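Virtual machines freeze after host move, storage path suspected
Status: Open, waiting on vendor
Product: Dellex host cluster, Evance storage gateway
Priority: 3

First report

Guests on the second host stop answering for up to 10 seconds, then carry on as if nothing happened. No reboot, no crash dump, nothing in the guest logs except a gap in the timestamps. The users notice because the order entry screen hangs and then accepts every click they made while it was hanging.

It began after the August consolidation, when the old Seixas boxes were retired and their workloads moved to the cluster. The migration report calls the move "clean." I have read the migration report twice and I still don't know what was measured to arrive at that word.

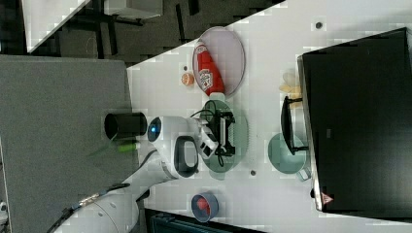

Photo: Mindov staff

Vendor reply, first round

Evance support suggests the guests are short of memory. I don't buy it. The affected guests have the same memory they had on the old hardware, the balloon driver isn't doing anything, and swap is flat. I sent the graphs. They asked for the graphs again in a different format.

Their second suggestion was to update the guest tools. Done on four guests. Three froze again the same afternoon. The fourth hasn't frozen yet, and it's also the one with hardly any disk activity, so I'm not counting it as a win.

What was tried

Moved one affected guest to the first host by live migration. No freezes overnight. Moved it back. Freezes within the hour. That points at the second host or at something only the second host uses.

Swapped the network cable on the storage side. No change.

Turned off power saving in the host firmware, on advice from a forum thread where everyone agreed and no one posted numbers. No change here either. Left it off for now.

Compared host settings line by line. The path policy on the second host was set to fixed, and the first host uses round robin. The build sheet says round robin for both. The tool that checks hosts against the build sheet reports both as compliant, which tells me what that tool is worth.

Changed the second host to round robin. Freezes became shorter but did not stop.

Vendor reply, second round

Support now says the shorter freezes "confirm the fix" and wants to close the case. I declined. A shorter freeze is still a freeze, and I'd like someone to explain why one of the paths drops and comes back at all. The host log shows it plainly:

path state changed: active to dead
path state changed: dead to active

The gap between those two lines matches the gap in the guest timestamps every time I have checked. Sent the log extract, the gateway log for the same period and the switch counters. The gateway log has no entry for the event. Either the gateway didn't see it, or it doesn't write down what it sees — I asked which and got a link to the sizing guide.

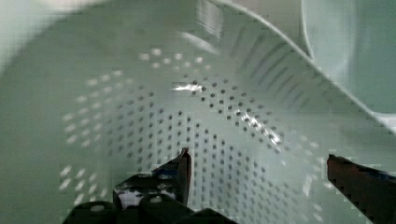
Jurgita Butkienė
Systems Administrator, Mindov

Current state

Order entry guests are pinned to the first host. It's running hotter than I like on CPU, but it holds. Automatic balancing is set to manual so nothing drifts back to the second host at night.

The second host carries test guests only. They still freeze, so the fault is easy to reproduce for anyone at Evance who wants to look. The offer of a remote session stands.

Still open

Firmware on the storage adapter is one release behind the first host. The release notes say "improved stability" and no more. I'll apply it in the next maintenance window, by itself, with no other changes, so that we learn something from the result.

Please don't close this ticket on the basis of a quiet weekend. The load is low then and the fault hides.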